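Session 3: Sleeping in the cab without wrecking your back

Notes for the new drivers' evening course, Grenari depot, upstairs classroom

Hello again, and thanks for all the questions last week (I have answered most of them by email, and Murray's about tacho cards gets its own session in March). Tonight is all about nights out. I did 10 years of them before I started teaching, most of that on the Desmet run, and I slept badly for the first five because I thought that was simply what the job was like. So these are the notes I wish I'd been handed in a lay-by somewhere in my first winter.

Please bring them back next time as we'll be adding to them!

1. Where you park

Start thinking about your parking spot at lunchtime. I mean it. By early evening the good places are going, and by the time you are properly tired you'll take anything, including a slope. Sleeping on a slope is miserable. If you can't find level ground, park so that your head is at the higher end of the bunk, never the lower, and if the truck leans sideways try to have the lean pushing you towards the back wall.

Keep away from the fridge trailers if you can. I know they have to park somewhere, and the drivers are lovely, but the unit will cut in at two in the morning and you'll be awake until it cuts out again. The same goes for the row nearest the exit, where everybody changes gear right beside your pillow.

Write your spots down. I keep a little notebook with the name, the price, what the showers are like and whether I'd go back. Sunder gets a double tick from me – hot water, decent lighting and a proper hook on the back of the shower door.

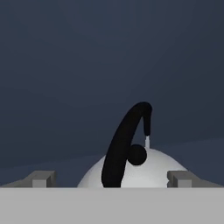 2. The bunk itself

The mattress that comes with the cab is usually thin and usually tired. A topper is the best money I ever spent. Mine cost £66 and I've carried it through three different trucks. Measure the bunk first, including the bit that narrows behind the seats, because cab mattresses are odd shapes and a normal single topper will ride up the wall and annoy you all night.

Use a proper duvet, a sheet and a pillow from home. A sleeping bag is fine as a spare, but you can't stick a leg out of it easily when you're warm, and you will be warm one hour and cold the next. I take two thin layers in place of one thick one.

Curtains: check for gaps before you get undressed (you'll laugh, but do it). Clothes pegs fix nearly everything. Earplugs take a few nights to get used to, so try them at home first, and make sure you can still hear your alarm through them.

3. Food and the last two hours

Deepika Raju came in to talk to last year's group about eating on shift, and her advice was so sensible that I've pinched most of it. Have your main meal as early as your break allows. Keep the late one small. If you do wake up hungry, have something plain to hand, like oatcakes or a banana, so you aren't tearing into a family bag of crisps at midnight as I used to.

Tea and coffee stop in the afternoon for me. You may be different, but try it for a week before you tell me you are! Water is trickier, for reasons you'll all understand once you've crossed a dark lorry park in the rain in your slippers. Drink plenty through the day and ease off in the evening.
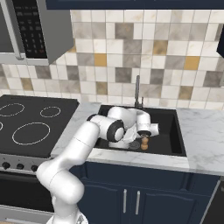

Your cab kitchen needs very little, and it wants to be packed away before you settle down, because anything left out will rattle. I carry one pan, one bowl, one mug, a sharp knife with a cover and a tin opener. Go for small things where you have the choice. A little wooden pepper grinder like the one in the sink there would suit a cab locker nicely, and it cheers up a tin of soup no end. Wash up straight after eating if there's a tap nearby, and wipe the bowl out with kitchen roll if there isn't. Food smells are much stronger at three in the morning than they were at seven.

4. Waking up

Set two alarms, and put one where you have to sit up to reach it. Then give yourself time before you drive. I like a walk round the truck with a torch, which counts towards your checks anyway, then a wash, then breakfast. If you've slept badly, say so to your planner. Zullari's planners have always been decent with me about this, and I'd sooner be late than nodding off.

For next week

Keep a sleep diary for five nights, home or away. Put down when you turned in, when you woke, what you ate last and how you felt at midday. Murray Tuhiwai has kindly offered to bring his topper in so you can all have a lie on it. The door code for the upstairs classroom is now 1483, and the kettle is working again.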